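The Clear Desk Has Had a Good Run. I'm Not Sure It Earned It

Offices have been told for years that an empty surface makes for a full mind. Our writer went looking for the proof and came back with a drawer full of cables.

The man from Cavard wanted me to feel the desktop. He had driven up with a sample the size of a dinner tray, and he laid it on my kitchen table on a Wednesday morning and ran his palm over it, and then I ran mine over it, and we agreed that it was smooth.

"Now imagine that," he said, "with nothing on it."

I tried. What I pictured was me, sitting at it, getting up to look for a pen.

Cavard sells desks and, more to the point, sells a way of keeping them. The desk comes with a booklet. The booklet has rules, and there are 21 of them, starting with "Begin each day with a bare surface" and ending, by way of a page on breathing, with "Leave as you arrived." A firm that buys the desks can also buy a half-day of training in the booklet. I asked what happened in the half-day. He said people often found it emotional.

I have worked at desks of one kind or another since college, and I have been emotional at several of them, but never about the surface. So I decided to spend a few weeks asking people who own, make and sit at desks whether any of this does what it says.

The pitch

The case for the clear desk goes like this. Every object in your line of sight asks for a little attention. Take the objects away and you get the attention back. It sounds right, in the way that a lot of things on the second page of a booklet sound right.

When I asked Cavard for the study behind it, I was sent a customer survey. It had 286 replies, all from people whose employers had already bought the desks, and the main question was whether they felt "more in control of their day." Most of them did. I would have liked to know whether they'd gotten any more done, but the survey didn't ask that. It did ask whether they'd recommend the desk to a friend. I have tried to picture the friendship in which this comes up.

Jendov, which makes storage, comes at the same idea from the other end. Its line is that your things are fine, you just need somewhere better to put them, and that the somewhere should be a set of stacking trays at a price I had to read twice. I borrowed a set. For two days my desk looked wonderful. By the end of the week each tray held a layer of everything, and I had a mess with floors, like a parking garage.

I don't say this to be cruel to Jendov. The trays are well made and the corners are nice. But a tray doesn't sort anything. It waits for you to sort, and if you were the sort of person who did that, you'd have managed with a shoebox.

A dissenting voice

Anil Namboodiri has fitted out offices for most of his working life, and he agreed to talk to me on the condition that I not ask him about plants. He has strong feelings about plants and says they get him into trouble.

On desks he is calmer. He took over the fit-out side at Brirham after a long stretch on his own, and part of the job is going back to a client 13 months after the move to see how the place has settled. He times it so the first rush of good behavior is well over.

"The drawings show a laptop and a cup," he told me. "Every drawing. I've drawn hundreds of them myself. Then you go back and there's a life going on."

I asked whether that bothered him.

"It used to. I'd take it as a failure. Now I look at what's out on the desks, and it tells me what I got wrong. If everybody's brought in a lamp, the ceiling lights are bad. If the windowsill is full of bottles, the kitchen's too far."

This struck me as the first useful thing anyone had said on the subject. A lamp on a desk can be clutter or it can be a complaint, and you only find out which by asking the person who plugged it in. The booklet, for the record, would have the lamp gone. Rule nine allows "one light source, integrated."

I'm less convinced by Namboodiri's other theory, which is that people spread out in proportion to how long they expect to stay. He believes you can spot someone about to resign by the state of their desk. I have left jobs with a desk piled to the chin and left others with a desk you could have operated on. He said I was unusual. I think he may have noticed the cases that fit.

The rented desk

Shared desks are where the clear-surface idea gets its teeth, and here the argument is really about money. If a desk belongs to no one in particular, it has to be bare by evening, and a firm can seat more people than it has desks. Fine. That is a reason, and I respect it more than the breathing. I only wish the people selling it would say so out loud and leave my state of mind out of it.

I spent four days at a shared table in a building that runs this way. Each morning I unpacked a bag: charger, notebook, two pens, the good mouse, the bad mouse in case the good mouse failed. Each evening I packed it again. I never timed it, but I was aware of it, the way you are aware of a shoe that doesn't quite fit. The woman beside me kept all her things in a zippered case and could set up in the time it took me to find the outlet. She said she had hated it for a month and then stopped noticing. I'm not sure that is a recommendation.

And still the stuff creeps back. By the last afternoon there was a mug on our table that had been there since the first morning, and we had all begun to work around it with a certain tenderness.

What a desk looks like when people use it

The desks I ended up liking best were in none of the brochures. They were by windows, mostly, in rooms with too much daylight, with the things on them shoved to one end to free up the other. That shove is the only filing system I have ever seen everybody follow. You need a clear patch as big as your elbows, and you push until you have one.
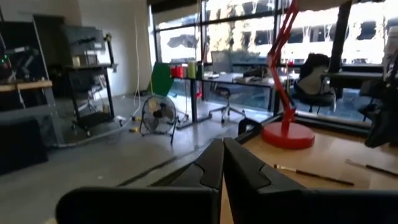 A red lamp at one desk, bottles at the end of another by the glass.

Lüthi, the lamp maker, has understood this better than most. I had expected its showroom to be another temple of the empty surface, and it was, but the woman who walked me through it was candid. A jointed lamp sells, she said, when people can see themselves moving it, and people only move a lamp if there is something on the desk to move it around. On a bare desk it just stands there. She has been asking for some paper on the display desks for ages. Head office keeps having it tidied.

I asked her what color people bought. Black, she said, by a long way. Red is what they stop to look at.

The test at home

For fairness, I did a week under the booklet. I began each day with a bare surface. I skipped the breathing after the first day, and I hope that didn't spoil the results.

The mornings were pleasant. I'll give Cavard the mornings. There is something to be said for sitting down and finding no bills under your wrists. By eleven I had usually broken four or five of the rules, and by lunch I couldn't have told you which. What I noticed most was the evening, when I had to put away a job I wasn't done with. I'd had three pages laid out side by side because I was trying to see how they fit, and stacking them up meant starting over the next day. The booklet calls this "closing the loop." I had no wish to close it. I wanted to come back and find it open at the same place.

The drawer also deserves a mention. A bare surface has to send its contents somewhere, and mine went into the top drawer, which by the weekend needed a ruler slid in to get it open. Namboodiri says he has never visited a clear-desk office and not found the drawer. In one it was a closet. In another it was the whole of a meeting room, with a sheet of paper taped over the glass.

So where does that leave the tray-sized sample, which is still in my kitchen? Cavard hasn't asked for it back. It's a handsome piece of wood and it is, as we agreed, smooth. There's a stack of mail on it, two pens and a flashlight I've been meaning to put batteries in.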